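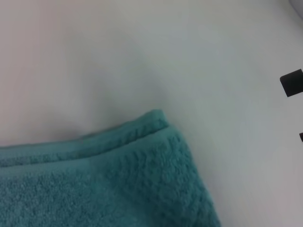 Sorcha Cronin wanted to know if I'd cleaned the lower filter or just the lint screen in the door, and whether the dryer quits at the same spot in the cycle every time or picks a new one. Fair questions! My answers are below, plus everything else I've tried, and I'm keeping it all in this one ticket so I don't have to tell the story from the top again.

Ticket 3217
Product: Grunance heat pump dryer, front loader
Problem: stops early, says it's done, towels still damp
Status: open (again)

Okay, so. Lint screen, yes, every single load. Lower filter, no, and I'm a little embarrassed to say I didn't know there was a lower filter. I've had this dryer since February and I thought the little flap at the bottom was for the repair person. I popped it open last night and wow. There was a gray felt blanket in there you could have made a hat out of.

As for where it stops, it's different every time. The display will say 111 minutes at the start of a towel load, which seems long to me but fine, and then it drops in big jumps. I've seen it go from over an hour left to the end chime in the time it took me to unload the dishwasher. Other times it runs almost the whole way and the towels come out okay on the outside and clammy in the folds. Shirts and sheets are mostly fine. It's the thick stuff that gets me, bath towels and the one hoodie my son refuses to stop wearing.

I've seen an error code exactly once. It was E317, it blinked for maybe a minute and went away when I hit the power button. The manual skips right over that one. If somebody has a longer list of codes, please send it, I'd love to read it (I mean that, I'm that kind of person).

Update, same evening

Washed the lower filter in the sink, let it dry on the windowsill, put it back. Ran towels on Cotton, Cupboard Dry. Better! The drum got properly warm for the first time in weeks and the cycle ran a lot longer before it quit. Still damp at the hems, though, and I'd say the load went from hopeless to annoying.

Also emptied the water tank. It was only a third full, so I don't think that's what was stopping it.

Update 2

Marius Oprea wrote back and asked me three things, and I'm pasting my answers in here so the next person has them.

Is it level? It wasn't. I put a level on top and the bubble was way over to the left. We had the floor redone in the laundry room and I guess whoever slid the machine back in didn't check. I've turned the front left foot down until the bubble sat in the middle, and the rattle I had been blaming on a loose coin is gone. So thank you for that, even if it has nothing to do with damp towels.

How full is the drum? Um. Full. I was drying a whole week of towels at once, for four people, and he says a heat pump dryer wants about half that for heavy cotton. My old vented one ate anything I threw in it, so I never thought about it.

Do I use fabric softener or dryer sheets? Both, sometimes together, don't yell at me. Marius says the residue builds up on the moisture sensor and then the sensor can't tell wet from dry. The sensor on mine is two metal strips inside the drum, just under the door opening. I'd honestly taken them for trim.

Update 3

Cleaned the strips. What I used: white vinegar on a soft cloth, then a second cloth with plain water, then let them air out with the door open. The first cloth came away with a yellowish film on it. I did it twice and the second time it was clean. No sandpaper, no scouring pad, I did ask.

Then I ran a half load of bath towels, no sheets, same program as before. The display started at the same 111 and this time it counted down like a normal clock. No jumping! It ran almost to the end and the towels were dry right through to the seams. I stood there squeezing hems like a crazy person.

Second load, the other half, same result. I thought we were done and I wrote to ask for the ticket to be closed.

Update 4, December 27, 2025

Please reopen, sorry. We had family here all week and I did a lot of laundry, and on the last towel load it stopped early again. Half load, clean lint screen, clean sensor. E317 came back too, and this time I left it alone to see what it would do. It stayed on the screen until I opened the door.

Things that were different this time, in case any of them matter:

I ran four loads back to back without a break.
The laundry room door was shut the whole time to keep the noise down, and it was really warm in there when I went in.
The space heater was on in there for the first two loads (my mother-in-law was ironing).
My brother moved the drying rack and it was pushed right up against the vent slots at the bottom front of the dryer. I didn't notice until I went to open the flap.

My own guess is that it overheated and shut itself down. I pulled the rack away, opened the door to the hallway, and let the machine sit for 30 minutes. After that I started the same load on a timed program and it finished without a peep.

Update 5

Marius agrees with my guess, hooray. He says E317 on this model is a temperature warning for the compressor, and that these machines pull in room air, so a small hot room with the door closed is pretty much the worst place for one. He wants me to leave the door open and keep the front clear, and to rest the dryer between loads when I'm doing a big day of it. He'd also like me to look at the condenser fins behind the lower filter with a flashlight and tell him if they're fuzzy.

They're fuzzy. Not terrible, but there's a line of lint along the bottom edge. I got most of it with the brush attachment on the vacuum, going up and down with the fins and not across them, and barely touching. They bend if you look at them wrong. I bent one. I think it's fine.

One thing I'd like to pass along to whoever writes the manual: please put the lower filter on the front page, or on a sticker inside the door. Every how many loads? I've now been told every 20, every month, and "when the light comes on," and my machine doesn't have a light. I'm going with the first weekend of the month and have put it on the kitchen calendar.

Where things stand now

Two half loads of towels today with the hallway door open and a break in between. Both dry, no code, no jumping numbers. I've quit the dryer sheets and cut way back on the softener, and the towels feel a bit scratchier but they soak up water again, which my daughter noticed before I did.

Sorcha, you asked if I still want the technician visit. Could you hold it for now? I'd like to get through another week of normal laundry first. If E317 shows up again with the door open and nothing in front of the vents, I'll take a picture of the display and add it here, and then yes please, send someone. Mornings are best, and the side gate sticks, so have them come to the front.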